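How a Two-Armed Robot Gets Ready to Open a Door

A robot with two arms does not know how to open a door when it first arrives. People have to set it up. The setup has several steps, and most of them happen before the robot touches anything.

The robot in this article belongs to a workshop called Montoya. Rocío Henao runs the setup, and Tuva Isaksson looks after the parts that wear out.

Step one: finding zero

Each arm is a chain of parts connected by joints. A joint is a place where the arm can bend or turn, like your elbow. Inside every joint is a sensor called an encoder. It measures how far the joint has turned.

An encoder needs a starting point. Henao moves each joint to a marked position and tells the computer, "This is zero." From then on, all angles are measured from there. If zero is wrong by a small amount at the shoulder, the error is much larger at the fingertips. Try it with a long ruler. Hold one end and turn your wrist slightly, and watch how far the other end travels.

Step two: checking the grippers

A gripper is the robot's hand. This kind has two fingers that open and close. Isaksson closes each gripper on a test block and reads the force on a screen. Too little force and the handle slips. Too much and the motor gets hot.

She also looks at the finger surfaces. Worn surfaces are replaced in pairs, because one new finger and one old finger do not grip evenly.

Step three: practice in a simulator

A simulator is a computer program that copies a room and the robot inside it. The program calculates weight, friction and contact many times each second. If the arm hits the door in a simulator, nothing breaks. The team presses reset and starts again. 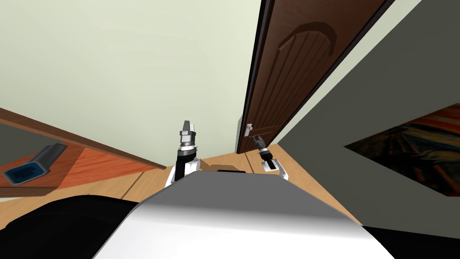
Opening a door takes more than one motion. The gripper has to reach the handle, turn it, and then follow the door as it swings. A door on hinges moves along a curve. If the arm pulls in a straight line, it fights the hinges, and the force rises until a safety limit stops the motors.

Henao ran 307 practice attempts in one week. The first 51 were used only to adjust the reach. After that she changed the height of the handle, the weight of the door and the friction in the hinges, so that the robot would not depend on one exact door.

Step four: the real door

The real test begins slowly. The speed is set low, and one person stands beside the emergency stop. This is a large red button that cuts power to the motors. Everyone else stays behind a line on the floor.

The robot makes three slow attempts. If all of them go well, the speed is raised. If one does not, Henao reads the log, a file that lists what each joint did and when.

Looking after the robot

Every Saturday morning, Isaksson does the same checks in the same order:

Wipe dust from the joints and camera covers.
Look at the cables for cuts or tight bends.
Move each joint through its full range and listen for grinding.
Check zero again.
Tighten the two bolts that hold each gripper to its wrist.
Write the results in the service book.

A grinding sound usually means that a bearing is worn. A bearing is a ring that lets one part turn smoothly inside another. The arm is switched off and supported before the bearing is changed, so that it cannot drop.

Words to know

Encoder: a sensor that measures how far a joint has turned.
Friction: the force that resists sliding.
Gripper: the part of a robot that holds things.
Log: a record of what a machine did.

Text by Edith Benavides. Checked by Rosaura Grajales.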